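Course 510, Handout 8: Hands-free kits, speakerphones and why they echo

Hello again. I promised on 23rd April that I'd write up the audio session properly, so these are my notes with the scribbles tidied away. A few of you missed the second half because of the bus, so I've put in more than I normally would. Bring them to the workshop, please, with your own scrawl in the margins!

We've been working from the Skolier desk speakerphone and the little Jemal visor unit that clips up by the sun shade. They're different shapes and prices, but inside they do much the same job, and if you can trace the sound through one you can trace it through the other.

The path of a call

Start with the person at the far end. They talk, their phone squashes the speech into data, the network carries it, and your phone unpacks it. So far nothing has touched our kit at all. Your phone then packs the sound up again (differently this time) and sends it over the short radio link to the hands-free unit, which unpacks it once more and plays it through the speaker. Going the other way you have the whole trip in reverse, starting at the microphone.

I went on about this in class and I'll go on about it again. Every time the sound is packed and unpacked you lose a bit of quality and add a bit of delay. When somebody tells you "the speaker is bad," the speaker may be perfectly fine. Play music through it first. If the music sounds good and the calls sound like a tin bucket, leave the speaker alone and look at the call link.

Two modes on one link

People get muddled here every year, and I was muddled by it for ages myself. A Bluetooth unit that does both music and calls is really running two separate services. Music goes one way only, so it can afford a big buffer and a decent bit rate. Calls go both ways, and both people want an answer right away, so the buffer has to be small and the sound is narrower.

That's why the music drops out the moment a call comes in, and why a laptop headset suddenly sounds awful when some program opens the microphone. It has switched services on you. Older units carry call audio at 8 kHz sampling, which tops out a bit under 4 kHz in practice, and that's where the old telephone sound comes from. The newer wideband mode doubles the sampling rate and you really do hear the difference, mostly on S and F sounds. Both ends of the radio link have to support it, though - a new phone with an old car kit will quietly fall back to the narrow one.

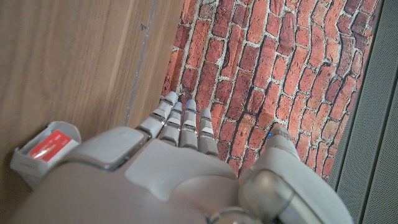 Gray mechanical hand on a red brick pattern, small blue lights lit.

Where echo comes from

Now the part everybody asked about. You call your sister from the car and she hears herself coming back. You hear nothing wrong at all! Her voice comes out of your speaker, bounces around the windshield, goes into your microphone and travels all the way home to her. So the rule to write in large letters is that the person who hears the echo is usually not the person whose equipment is causing it.

The unit tries to fix this with an echo canceller. It knows what it just sent to the speaker, so it makes a guess at how that sound will look when it arrives at the microphone, and subtracts the guess. The guess keeps adjusting as the call goes on. That's why you often get a little echo in the first few seconds, and then it fades away.

Things that upset it:
- Volume turned up so high that the speaker distorts. The canceller expects a clean copy and can't match a crunchy one.
- Microphone and speaker too close together, or both resting on the same hollow panel.
- Moving the unit during a call, as the guess has to start over.
- A second amplifier in the chain (the car stereo, say) adding a delay the unit doesn't know about.

Noise reduction is a separate job

Please don't mix these two up in your write-ups. Noise reduction looks for steady sound, such as a fan or tires on the road, and turns it down. It's quite good at that. It's poor at other people talking, because other people talking looks exactly like what it was built to keep. Push it too hard and the voice goes watery. If you have a choice between more noise reduction and a microphone moved closer to your mouth, move the microphone.

For the workshop

We'll be in the Bilcombe room at the Sesthorpe site, same as in January. Work in groups of 4, with one unit and two phones per group. Each group makes 3 calls: one at low volume, one at full volume, and one with the unit face down on the desk. Whoever is on the far phone needs to stand out in the corridor with the door shut, otherwise you'll hear each other through the air and the whole thing is useless.

Write down what the far end hears, in ordinary words. "Hollow," "late," "like a swimming pool" are all fine by me. Then say which part of the path you think is to blame and what you would try first.

Charge the units the night before. The Jemal one takes much longer than you'd think, and it won't pair while it's plugged in.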